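Modeck Sofa Covers and Throws - Serkamero Home Textiles
Home > Living Room > Covers

Stretch covers for two seat, three seat and corner sofas. Stocked at our Praltdale warehouse, ready to ship. Trade and retail orders both welcome.

Fabric: polyester with spandex, brushed on the outside. Machine wash cold, tumble low. No bleach. No iron please, it flattens the nap.

Colors: oat, slate, moss, rust, navy. Rust is back in December.

Sizes
Armchair: seat width up to 32 in
Loveseat: up to 43 in between the arms
Corner units: measure both sides and call us, we will quote seperately

How to measure. Inside of arm to inside of arm, along the seat front. Not the back, backs are often wider. Loose cushions out first. Write it down before you order, we get a lot of returns from guessing.

Each cover comes with 3 foam tuck rods and an elastic hem with ties. Extra rods sold in packs of 20. Skirted style also availible in oat and slate only.

Bagheri throws, same colors, fringed or plain edge. Go over the arm or the seat. Good for homes with pets, easy to shake out.
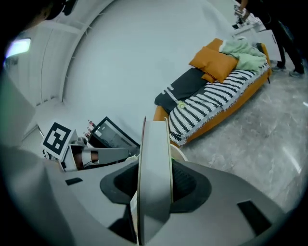 Leather sofas: the cover will slide a bit, order the grip backing with it. Recliners need the split style, ask before buying.

Returns accepted unwashed, in original bag. Buyer pays postage on wrong size. Swatches free, one set per customer.

Bulk pricing for rentals and hotels: more than 20 pieces, ask for Maritza Huanca in sales. Send sizes and colors with your request, quotes go out same day mostly.

Price list updated 07/04/2026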